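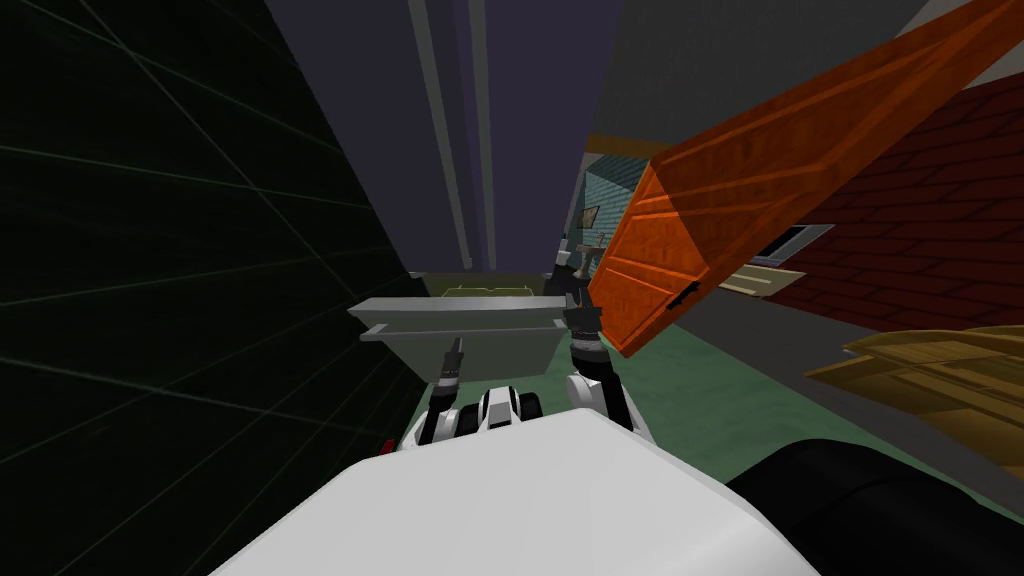
## 4. Storage and the use of narrow spaces

The interviews at Siltgate were meant to deal mainly with heating and noise. Storage was given a single question near the end of the schedule, and the first round of visits showed that this was too little. Residents returned to the subject when asked about draughts, about visitors and about the state of the stairwells. The schedule was therefore changed before the second round, and the 49 households that had already agreed to take part were asked where they kept things that were used less than once a month.

The flats were built without lofts or cellars. Each has one built-in cupboard in the hall, and the original plans, which Vogler (Section 2) reproduces in full, show no other provision. The tenants' handbook of the period assumed that bulky goods would be kept in the ground-floor drying rooms. Those rooms were closed to tenants when the laundry was moved, and no replacement was offered. What residents have done since then is the subject of this section.

### 4.1 Gaps between furniture

The most common answer was that belongings were kept in the spaces left over between larger pieces of furniture. These spaces are seldom planned. A wardrobe is placed against one wall, a shelf unit against the next, and a strip of floor is left which is too narrow to sit or work in. Residents described such strips by many names, among them "the slot", "the back" and "behind there". In the coding we use the word *gap* for all of them. An open-topped container standing at the end of a gap, as in Figure 2, was the arrangement we recorded under code G2; lidded boxes were coded separately as G3, and loose goods as G1.

The difference between G2 and G3 matters for how often things are used. Households with open containers reported taking something from the gap far more often than those with lidded boxes. Several said that a lid had been removed for this purpose and then lost. Jana Albers, who carried out most of the second-round visits, noted that residents with lidded boxes often had to think for some time before they could say what was inside.

Access was the second concern. Older residents in particular spoke of having to lean or kneel, and 20 of the households said that one member of the family was the only person who could comfortably reach the back of the gap. In practice that person became responsible for everything kept there, including goods belonging to others.
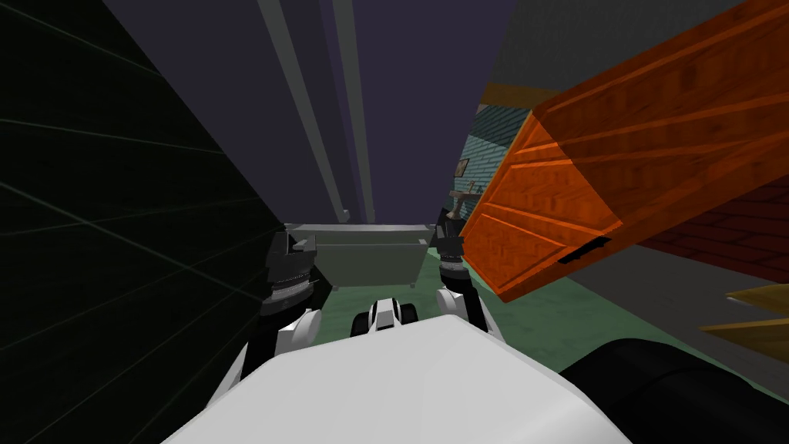 Such arrangements are rarely discussed within the household. They were described to us as something that had come about by itself, and changes to them were usually the result of a change in the household - a birth, an illness, a grown child leaving - with no decision taken about storage as such. Lucero found a similar pattern in the Tredia survey, although the flats there are larger and have shared cellars.

### 4.2 Goods passed on or kept

We had expected that a shortage of room would lead residents to give things away more readily. The answers give only weak support for this. Nearly six in ten households had passed something on during the past year, mostly children's clothing, but bulky goods were kept even where they were plainly in the way. The reasons given were cost of replacement and the lack of transport. The collection point at Jarno takes furniture in principle, yet it can be reached from Siltgate only by car, and its hours end at 4 in the afternoon.

Helmut Sperling has argued that the drying rooms should be reopened for general storage. Our material suggests that this would help with bicycles, prams and spare mattresses. It would do less for the small goods now held in gaps, as residents wished to have these within the flat. Detlef Vogler's earlier proposal, a second fitted cupboard in the bedroom wall, comes closer to what was asked for, although the wall in question carries the water pipes in the end flats and could not be altered there without considerable expense.

### 4.3 Limits of the material

The visits took place in March, when winter clothing and heaters were still in use and therefore not in storage. Malte Albers has since repeated the storage questions by telephone with six households. Their answers on gaps were unchanged, but two of them reported that the hall cupboard could no longer be closed.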